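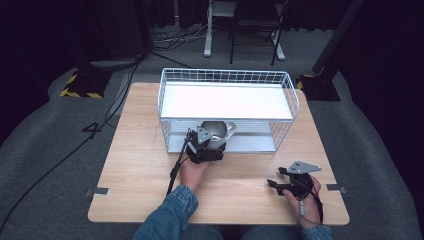 The Little Basket Reset

4 min read

I have been putting off the coffee corner since February, and you know how that goes. One mug gets parked next to the kettle, then a bag of filters, then the good scissors (why the scissors?), and pretty soon I'm making my morning cup on six inches of counter.

So this month I finally did it, and the hero of the whole thing is a plain white wire basket. I love a wire basket! You can see what's in it, crumbs fall straight through, and it wipes down in a minute. Mine came from Orlandini, the housewares place over by the post office, and it was 29 dollars, which I grumbled over all the way to the register.

My method, if you can call it that: everything comes off the counter and goes onto a table. Then the basket goes on the table too, and only what I use every week gets to go in. Metal cups first, because they can take a bump and I reach for them the most. I like them up front with the handles pointing the same way. Then the scoop, the milk frother, and the tin of Mokell cocoa that my household would riot without.

I did try stacking the cups two deep. Don't! They stick together and you end up wrestling them apart before you've had any caffeine. One layer is plenty, and if they don't all fit, well, that's how I found out I owned too many cups. 7 of them went into the donation box and I haven't missed a single one.

A couple of you wrote in after the last issue asking about liners. I cut a piece of white shelf board to lay flat in mine so the small stuff doesn't poke through the grid, and it's been great. A folded dish towel works too, though it does get coffee-stained fast.

Next time I'm tackling the drawer under the oven, so send me your baking sheet tricks (and your sympathy).

320 shares · 29 comments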